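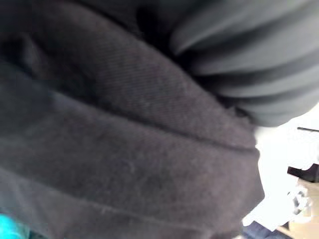
How to get the bobbles off a jumper

Every jumper I own has gone bobbly under the arms, and I have stopped blaming the shops. Fibres rub together, tangle and form pills. You can shave them off in 19 minutes with a bit of patience, or in 5 with none and a hole.

What you need

A fabric shaver or a pilling comb, a table and a lint roller. Disposable razors work too, in the sense that chainsaws do.

1. Wash the jumper inside out on a cool, gentle cycle and dry it flat. 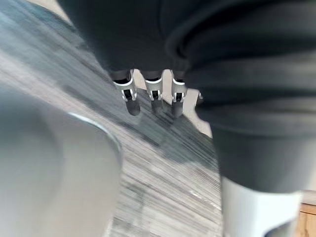
Dark grey fabric, gathered in soft folds.

2. Lay it on the table and pull the first patch taut. Folds are what shavers like to eat, and they don't give them back.

3. Move the shaver in small circles, barely pressing. Stop at seams and cuffs,

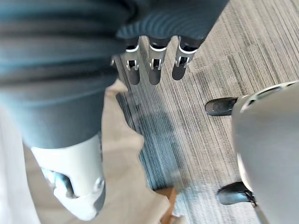

and go round buttons as if they cost money. Empty the fluff pot before it's full.

4. For fleece, skip the shaver and brush in one direction with a soft clothes brush. 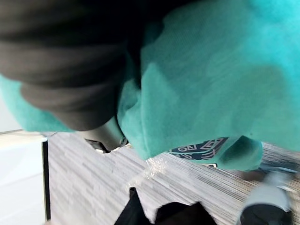

5. Go over everything with the lint roller, then fold it. Hangers give knitwear shoulders it never asked for.

Do it again in December, when the bobbles will be back.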